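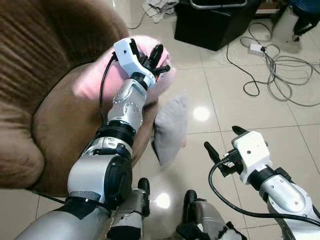 Londale Neighbors Board > Home & Garden > Is reupholstering ever worth it?

fulvio_c
Got a quote from Zavala to redo my late aunt's armchair. Four digits, and the first one wasn't a one. For 4,000 I could furnish the entire room and have enough left over for a sandwich. The springs are fine, the fabric looks like it lost a fight. Do people pay this?

PorchLightVee
Yes, people pay this. A decent chair takes days of labor and the fabric alone can run 100 a yard. You're hiring a person with a mouth full of tacks, and they eat too.

fulvio_c
I'm in favor of them eating. I just hadn't planned on covering it until spring.

marinescu44
Overpriced. Buy a stretch cover for 40 bucks and move on with your life.

PorchLightVee
A stretch cover on an armchair looks like a chair wearing someone else's pajamas.

marinescu44
Mine looks great.

PorchLightVee
I'm sure the dog thinks so.

Janaina P.
Did you get a second quote? Jolham does upholstery out of the back of the shop on the mill road and they were a lot lower than Zavala on my dining chairs. Ask for the price without fabric and bring your own. Also avoid velvet if you have cats. I have cats. I had velvet.

cornelr
Counterpoint to the Jolham fans: they had my wingback for 44 weeks. I sent it a birthday card. Nice work when it came home, but the welting on one arm wanders a bit.

Janaina P.
Mine took five weeks, so maybe you got the holidays?

cornelr
All of them, yes.

marinescu44
Still say cover. Or do it yourself, it's staples and patience.

PorchLightVee
Please don't learn on the aunt chair. Learn on a footstool. Deep seats with sewn corners are where beginners go to cry.

fulvio_c
Update – Jolham says they can look at it in September and the guess over the phone was less than half of Zavala's. I asked how long it would take and there was a pause I didn't love. Going to drop it off anyway. Marinescu, which cover did you buy, for the meantime?

marinescu44
The Zorkis one, in gray. Size up.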